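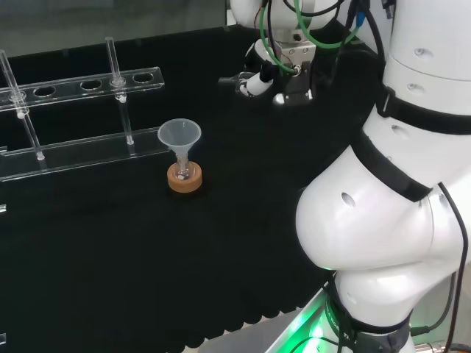
**Hunmont to Fanerley overland in December -- is the night bus really worth it?**

**slowboat_kit** wrote:

Every blog I read says the same thing about this route. Take the night bus, save on a hotel, wake up to the lake. I've been reading travel blogs long enough to get suspicious when they all use the same sentence. Has anyone on here done it in winter and paid for their own ticket?

I have 18 days total and was going to give two of them to Fanerley. The alternative is the morning train to Corine and then whatever local bus exists. The timetable I found online looks like it was typed up years ago.

**marrowbone** wrote:

Did it last December. The bus left late, the heat was either off or roasting, and we got in before five in the morning with nothing open. So yes, you save on a hotel, and then you sit on your backpack in the dark for three hours. The lake was there. I couldn't see it. 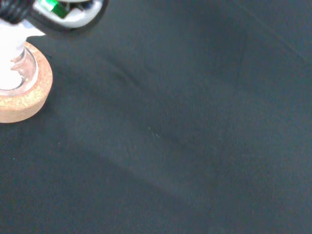

I'd still take it over the train, because the Corine connection is a gamble. The driver waits if he feels like it.

**tenpin_alley** wrote:

Disagree with nearly all of that. I've done the Corine change four times and missed it once. The station has a perfectly good bakery and the next bus was two hours later. If that ruins your trip you need a different hobby.

Also, the "saves on a hotel" math never works. You arrive wrecked, pay for early check-in, and sleep through the day you supposedly gained.

**slowboat_kit** wrote:

That's my thinking too, but four trips on one route makes me wonder if you own the bakery.

What about the Samarakoon guesthouse? It has 160 reviews and I can't find a bad one, and that puts me off more than a few complaints about the shower would.

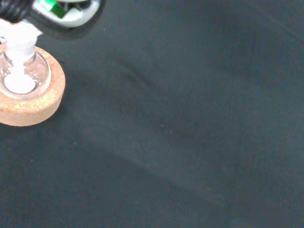
The reviews that mention the breakfast all came in the same couple of weeks, too. Maybe they had a busy spell. Maybe somebody has a lot of cousins.

**marrowbone** wrote:

Stayed there. It's fine. Clean room, thin walls, and breakfast was bread and a boiled egg. "Lake view" means you lean out of the bathroom window. I'd give it a six and I'd probably book it again, because the places on the waterfront are mostly shut until spring.

**pelican_brief_case** wrote:

Six is harsh. We had the back room, no view at all, and slept like logs. They also let us leave bags there after checkout without charging -- the hostel up the hill wanted money for that.

Do check whether the boat is running before you plan a whole day on it. The sign at the dock said 9 a.m. and the man inside said not until the weather improved. He wouldn't guess when.

**tenpin_alley** wrote:

The boat is overrated anyway. You look at the same hills from slightly farther away. Walk the shore path as far as the chapel and come back.

**marrowbone** wrote:

The shore path was mud to the ankle when I was there. "Walk the shore path" is a June answer.

**slowboat_kit** wrote:

OK, I'm leaning toward the train, one night at Samarakoon, and moving on if it's raining. I'll post what I actually paid, since the fares on the blogs don't even agree with each other.

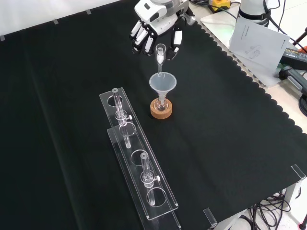 *A test tube held in the funnel on the flask*

**pelican_brief_case** wrote:

Bring small bills for the Corine bus. Ours wouldn't change anything bigger than the fare.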